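Clarncombe Handheld Capture and Perception Stack
Pre-session software checklist, Cetville lab
Kept by Nest Lougher. Comments welcome underneath any item, and please sign them if you can bear to.

Mark each line OK, FIX or N/A before the first recording of the day. If you get a FIX on 1 through 4, stop there and come and find me, or leave a note on the bench and have a cup of tea until I turn up.

1. Clock sync between gripper camera and head camera: OK
Comment: Offset sat at 2 ms after the usual settling time, and I let it run through a whole coffee to be sure it wasn't going to wander off again the way it did in March. If you see it creep past 8 ms, restart the sync service before you restart anything else. I know it's tempting to reboot the lot, but then we lose the log and I can't tell what went wrong.

2. Fisheye calibration file loaded and matches the lens: OK
Comment: Please read the checksum on the startup line, all of it, even though it's long. The loader will happily accept last month's file without a murmur, and the pose tracker then drifts so gently that you only notice at replay.

3. Exposure locked: FIX, then OK
Comment: Auto exposure had crept back on after the Jenkins update. With daylight coming through the blinds it hunts up and down, and the feature tracker drops points every time it does. I've put the lock in the launch file now, so it should stay put, but do check.
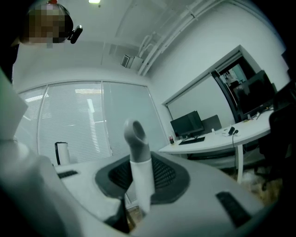 4. Visual tracking, feature count at rest: OK
Comment: Anything above 800 and I'm happy. Plain ceiling and blank wall are the hard cases, so hold the gripper still while pointing it upward, then tilt slowly toward the desks and watch the count recover. Window blinds deserve a special word, as the slats all look alike to the matcher and it can slip a row. Turn on the repeated-pattern filter if you're working near them (it's in the perception menu, second tab, and yes, I've asked for it to be moved somewhere sensible).

5. Face blurring in the export step: OK
Comment: Run it on a short clip and scrub through by hand, paying attention to faces that lean in at the corners, where the lens bends everything. Nothing goes to the shared drive until this has been looked at by a person.

6. Gripper width estimate: FIX
Comment: Reads fine closed, reads fine open, and jumps in between. I suspect the smoothing window and have opened a ticket with the full trace attached. You may record today, but tag the session "width-suspect" so the training folks can leave it out.

7. Planner replay in simulation, Plulletti build: OK
Comment: 83 trajectories replayed with no joint limit warnings, which made my morning! Do keep the speed cap on for replay even when it feels painfully slow. The cap is also what the controller uses on the real arm, and I'd like the two to agree.

8. Stop command reaches the controller: OK
Comment: Test it from the keyboard and from the pendant, both, every time. Write down which one you pressed first.

9. Floor and cables: FIX
Comment: Not software, I know, but I'm the one with the clipboard. Packaging goes in the bin and trailing leads get tucked back before anybody walks about wearing a head camera.

Still open: item 6, item 9. I'll recheck both before the afternoon session and initial them on the sheet by the door.

N.L.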